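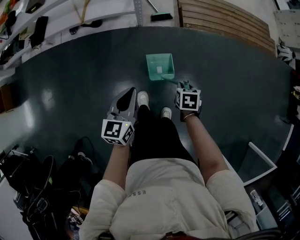

# Sweeping up at the Kerkent hall

We moved into the hall on Nurngate Lane in October, and since then the floor has been my small hobby. It is a smooth, dark green-gray floor with a shine on it, and it shows everything: crumbs, threads, the fine gray dust that comes in on shoes. The picture at the top is from one of our tidy-up evenings, with the mint-green dustpan already down on the floor and the broom a little farther off, on the pale concrete.

Several people have asked me how we look after the place, so I write it on this page together with the picture. The other halls of our group, Aasen and Uvbridge, have promised to send theirs also. When they arrive I will put them underneath in the same way, with a line or two for each.

## Notes to the picture

**The dustpan.** Mint-green plastic, with a thin teal handle. I like a bright colour for this, as a gray dustpan on our floor would be stepped on every week. It still has a small white label on the inner back wall. I have tried to get such labels off with warm water and with cooking oil, and now I leave them where they are.

**The broom.** Dark bristles on a green base. We bought 2 brooms of this kind when we moved in, one for the hall and one for the entrance, and they are not to be exchanged. The entrance broom picks up small stones, and small stones make scratches. After use please comb the bristles with your fingers over the garbage bin and hang the broom up with the head down. If it stands on its bristles for a whole winter they will bend to one side and stay like this.

**The floor.** The shiny part ends in a lighter gray edge and then the plain concrete begins. Dust likes to collect along this line. I sweep from the shiny side toward the concrete, never the other way, and take up the heap before it becomes too wide. The glare helps also – if you look across the floor toward a bright patch, you will see the dust much better than from straight above.

**The bench.** Long brown wooden slats, set in a curve. It is the favourite seat in the hall and the most difficult thing to clean around. Crumbs fall between the slats and lie under them, so the bench is done first and the open floor last. For the slats themselves a dry cloth is enough. Once in a season I use a damp one with very little soap, and I wipe along the plank.

**The shelves.** White, and at the moment holding a black case, a black box and various other things. A cable is hanging down from the shelf, and there is something small and dark on the floor below. Both are typical for this corner! Before you sweep here, please lift the cables up and look what has fallen. The yellow strap by the shelf can stay.

**Shoes.** White sneakers are a brave choice for a sweeping evening, but they are very welcome. Clean soles only, and no black rubber heels, which leave marks.

## Small practical things

The whole hall is 200 square metres and takes one person a good part of the evening, so it is nicer to be 4. We begin at 5 and there is tea afterwards.

Dry sweeping comes first and mopping only after it. I know this sounds like something for children, but we have had gray soup on the floor once already, and it dried in beautiful waves which I had to remove on my knees.

If a broom or a dustpan is broken, write it in the book beside the sink. A new handle costs less than a new broom, and I have a few spare ones at home.

Pictures for this page can be left in the Kerkent folder, with the name of the hall and the month.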